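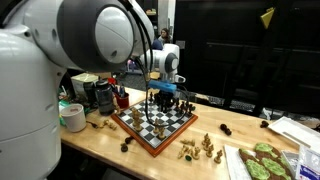
Tips > Games cupboard > Wooden chess sets

Print this page | E-mail this page

Looking after a wooden chess set

Quick one this week, the damp has got into the hall cupboard again and I've had every game out on the floor. Chess set first as it gets used most. Wooden board with a frame, wooden men, felt on the bottoms. Most of this does for draughts too.

Dusting
Dry cloth. Old T-shirt is best, cut up, no seams. Do the board with the grain if you can see which way it goes. A soft paintbrush for the knights' manes and the notches in the rooks – a clean one, not the one you did the skirting with. Don't use the hoover nozzle, I lost a pawn's felt that way.

Sticky fingers
Jam, crisps, squash. Cloth wrung out in warm water with one drop of washing up liquid, wrung out again, then wipe and dry straight off. Never dunk them. Never leave a wet cloth sitting on the squares, the edges lift. If it's an old set with a polish you don't know, try it on the underside of a pawn first and leave it till the next day.

Wax
Twice a year is plenty. I use Fluvo furniture wax, the clear one, a bit the size of a pea for the whole board. Rub on, leave while you have a cup of tea, buff off. Dark squares show every smear so go over them again by the window. Don't wax over crumbs (yes I have). The men hardly need any, and too much makes them slippy and they pick up fluff.

Felts
They come off. They all come off in the end. Scrape the old glue with a blunt knife, sand lightly, PVA thinly spread, press down on a bit of baking paper. Easiest way is to stick the wood to a sheet of felt and trim round with nail scissors when dry, you will never cut a neat circle otherwise. Green looks traditional but an old jumper that's been through a hot wash does the job just as well. Leave overnight before anyone plays.

Scuffs on the frame
The frame takes the knocks when it gets shoved across the table. For light scuffs, wax. For deeper ones rub with 400 grit, gently, only the bare spot, then wax. Don't go near the squares with sandpaper, the veneer on a lot of boards is thin as anything and you'll be through it before you notice. A wax crayon from the Drutex repair kit filled the dent on our corner, can't see it unless you know.

Wobbly board
Check the table first. Then look underneath. If one corner is up, stick felt pads on all four, same thickness. If the board has properly warped, lay it hollow side down on a flat surface somewhere cool with a few heavy books on top and wait. Took ours 2 weeks. It's not perfect but pieces stay put. Don't try drying it on a radiator!!

While you're playing
Taken pieces get everywhere. They roll, they go under the fruit bowl, the dog has one. Put a shallow tray or a folded tea towel each side and put the captured ones on that. Towel also saves the table top from little dents. Bottle tops and mugs somewhere else please, a ring on a pale table is a morning's work to get out.

Missing pieces
Look down the sofa, in the hoover bag, in the other games boxes. After that:
- a cork, cut down and stained with cold tea, makes a passable pawn
- charity shops often have odd sets for next to nothing, take one of your own along to compare the hieght
- wood glue for a snapped bishop, elastic band round it overnight, wipe off what squeezes out before it sets

Putting away
Two drawstring bags, light in one and dark in the other, then you can see quickly if somebody is short. Sixteen in each. Bags go in a lidded box, board flat on top or stood up in its own pillowcase. We have the Skeludby box, the low one, it slides under the sideboard. Ibarra do a similar one but the lid catches pop off.

Not the loft, not the shed, not behind the boiler. Wood doesnt like going from hot to cold. A sachet of that silica stuff out of a shoe box is handy in the box if your cupboard is like mine – swap it when you remember.

Jigsaws next, once I've found the lid to the big one.

Home | Kitchen | Laundry | Games cupboard | Shed | Contact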